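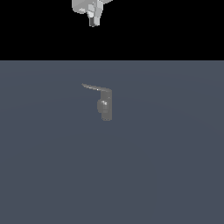 The gripper and the small gray part in the simulator, open day at Mandport.

Thank you again for helping us open the Mandport workshop to visitors in September. We had hoped for 100 people through the door and ended up with 200, which kept the kettle busy and made for a very happy (and rather hoarse) team by closing time.

Nabil Hourani ran the simulated arm on the big screen, with 4 sessions across the day, and he was generous with his answers, even when the same question came up for the tenth time. 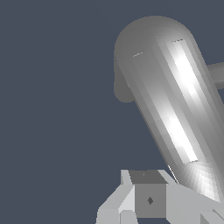
Two groups came over from Plollgate by bus, and their teachers have already asked about next year. We would dearly love to say yes, though we'd need a second screen and a few more chairs before we could do it comfortably.

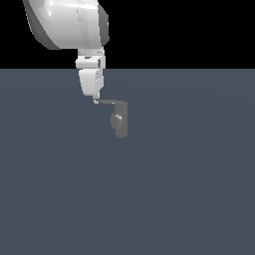
Spending stayed within the grant, apart from the bus fares, which Bindent kindly covered. The visitor comment cards are being typed up now and will come to you with our next report.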